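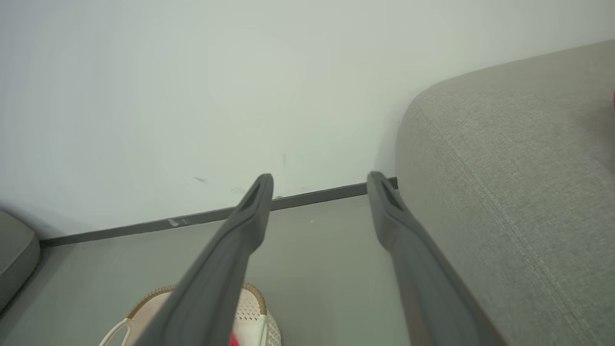 Vol. 2, No. 6, p. 14

Reading the Parish Account Roll: notes for week 6
Dougal Crichton, February
Print this page | E-mail this page

Carrying on from last time. We got as far as the receipts side of the Ultthorpe roll, so start there if you missed it. Bring your own copy of the transcript, I have no spares.

Recap, quickly. A roll has two halves – what came in (charge) and what went out (discharge). The clerk adds up each half, takes one from the other, writes the balance at the foot. If the balance is against the accountant he owes it next year and it turns up again as "arrears", first line. Always check the first line against the foot of the year before. In Ultthorpe they match for most of the run. Where they don't, look for a membrane missing or a change of hand.

Money. Pounds, shillings, pence. 12 pence to the shilling, twenty shillings to the pound. A mark is thirteen and four, never a coin, only a way of counting. Roman numerals throughout, last i written as j. Watch for the little superscript xx meaning "score" – so iiij with xx above it is eighty, not four. Half the class got this wrong in the test and it threw out every total below it.

Headings you will meet on the charge side:

Rents of assize – fixed, hardly move from one decade to the next. Dull but handy for spotting a copying slip.
Farms – means leases, nothing to do with cows. Do move.
Sales – wool, underwood, the odd dead ewe.
Perquisites of court – fines. Goes up and down a lot, see below.

Discharge side:

Allowances and decays of rent. A tenement stands empty, the rent is still charged at the top, so it has to be let off again lower down. Students always read the top figure and think the manor is doing well. Read the decays FIRST. At Titgate the decays swallow nearly a third of the rents by the end of the run and the charge side hardly shows it.
Repairs. My favourite bit. Nails by the hundred, straw by the load, two men six days on the mill roof with food found. Wages here are the best evidence we have for ordinary day rates, but note whether food was given or not. Two rates side by side may be the same rate.
Cash paid over. To the receiver, usually by tally. Date matters.

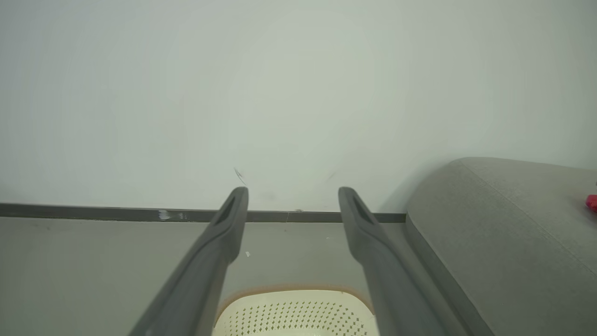 Court fines. Why do they jump? Several answers and you should be able to argue more than one. A new steward, keener than the last. A bad harvest, so more people gathering wood where they shouldn't. More tenants dying, so more entry fines. Or simply an extra court held that year – count the courts before you say anything about disorder. Nanami Oda's essay last term fell into this one and then climbed out of it very well, she has agreed to let it be passed round. Ask her for it, not me.

Hands and ink. Clerk A in the Dutard rolls writes a tall open a and a long r that drops below the line. Clerk B does neither. Easy. Clerk C may be B in old age, Keir Sutherland thinks so, I go back and forth. Look at how he does the word "item" in the margin and make up your own mind. Corrections by the auditor are in a darker ink and a smaller hand, between the lines. These are worth more than anything in the main text becuase they show what was being argued over. A claim for 14 shillings of repairs crossed out and 12 put above it – somebody stood in a room and lost two shillings.

Abbreviations. Learn the sheet. A line over a vowel is a missing m or n. The p with a bar through the tail is per or par, the p with a loop is pro. Do not guess. If stuck, leave a gap in square brackets and come back to it.

What the rolls won't tell you. Subtenants. Most women, unless widowed or fined. What anyone ate, other than the reapers. What the tenants sold at market on their own account. Annag MacBrayne's chapter on the Cairns estate is good on this silence, read the first half, the second is mostly about boundaries.

For next week
– transcribe membrane 6, recto only, full extension of abbreviations in italics or underlined
– work out the balance yourself before looking at the clerk's
– short paragraph on one correction, your choice
– Ifor Ruddock is taking the Monday group, so hand work in to him and dont leave it in my tray

Dictionary: the one-volume Latin word list is enough. Classical dictionaries will send you wrong, "bladum" isn't in them.

Questions about these notes: Dougal Crichton, Local Records course | © course tutors | Back to top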